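Search the catalog
Search
Go

Plinness Catalog Data: README

Posted in September by the Plinness archive desk
14 shares | 3 comments

Plinness is a small label that has put out electronic records, mostly twelve-inch singles and EPs, under its own name and through its sublabel Grisoveo. This package holds the release metadata for both. It contains no audio.

Contents

- releases.csv: 567 rows, one per release
- tracks.csv: 2381 rows, one per track, remixes and edits included
- credits.csv: writer, producer, remixer and mastering credits
- sleeves.csv: sleeve text, typed as printed
- CHANGES.txt

All files are UTF-8, comma separated, with a header row. Empty fields mean we don't know. A dash means the field doesn't apply, for example a B-side title on a one-sided promo.

Catalog numbers

Plinness numbers start with PLN and Grisoveo numbers with GRV. A letter at the end marks a format: T for twelve-inch, C for CD, D for download. The Arboleda remix series was numbered separately at first and later folded into GRV, so those releases carry both numbers. Use the column cat_no for joins and treat cat_no_old as a note.

Track lengths

Lengths were taken from the masters for 1760 tracks. The rest come from the labels on the records, which are often off by several seconds. The column length_source says "master" or "label". 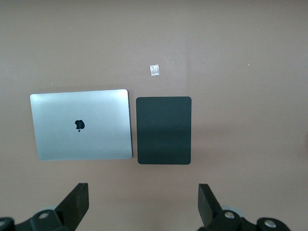
A reader going by Clovent asked in the comments whether the remixes are linked to their original versions, saying that matching them by title had failed on anything with a changed name. They are linked as of this version. Look for parent_track in tracks.csv. It is empty for originals and for 69 remixes whose source track was never released.

Known problems

- Artist names are kept as printed on each release, so one act can appear under two or three spellings. Use artist_id to group them.
- Release dates before the first CD are month and year only.
- White labels are listed only if a finished version followed.
- Tempo was entered by hand and may be half or double the real value on slower tracks.

License

Free to use and share with credit to Plinness. Sleeve text stays with its writers, so please ask before reprinting it at length.

Corrections

Send the catalog number, the field and the correct value. A scan of the record label helps. Fixes go into the next version and are listed in CHANGES.txt.

3 comments | Share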